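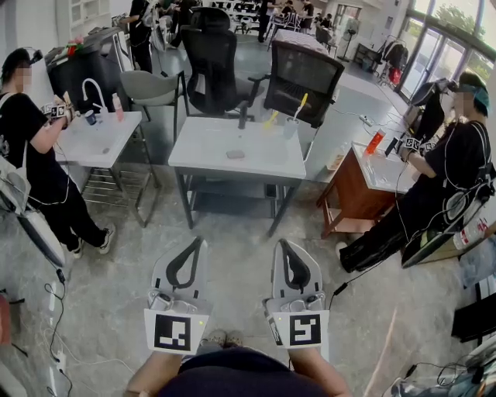 Cleaning and hygiene check, shared welfare rooms, Hurivdale unit. Completed in January by Ivan Stetsiuk for Clorkell. Start 2 pm. The round covers the wash area, the break corner, floors and drains, overhead surfaces and the small kit kept for detail cleaning. Small kit is marked down again for storage: a sponge left out on the white-topped table, and a yellow-handled toothbrush standing in a clear plastic cup. Cups of that sort are for drinking and should not be used for brushes. Please use the labelled tubs under the sink.

Marks used: OK, Action, Not checked.

1. Wash area
Basins clean, no scale at the taps – OK
Soap dispensers filled – OK
Paper towels stocked – Action. Left-hand holder jams when full. Load it to the line only.
Hot water at the tap within the limit on the card – OK
Waste bin lidded and lined – OK

2. Break corner
Fridge clean, food dated – Action. Two items with no date, both thrown away.
Microwave clean inside – OK
Kettle descaled – Not checked. In use at the time.
Worktop joints sealed – Action. Sealant lifting behind the kettle. Reported to Nustano, job 404.

3. Small kit
Sponges changed on schedule – Action. No change date on the sheet for the last two weeks.
Detail brushes kept apart from washing-up brushes – Action, see the note at the top.
Cloths sorted by colour – OK. Blue for worktops, red for toilets.
Spray bottles labelled – OK

4. Floors and drains
Floor free of grit along the skirting – OK
Drain covers lifted and cleaned – Action. The one by the door was done, the one under the basins was not. It needs the long key, which is kept in the Stasiv store.
Wet floor signs available – OK

5. Overhead
Light covers free of insects and dust – OK
Vents wiped – Action. Grey fluff on the extract vent over the basins.
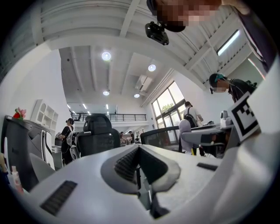
Vents go on the monthly list from now on. Wipe with a damp cloth, never a dry one, and switch the fan off first. The extract fan has now run for more than 2000 hours by its counter, so Nustano should look at the filter on the same visit as the sealant.

6. Paperwork
Cleaning sheet signed daily – Action. Initials missing on several lines.
Product safety sheets in the folder – OK
Last report displayed – OK

Re-check of the action items at the February round. Sections 3 and 4 first, please.

I. Stetsiuk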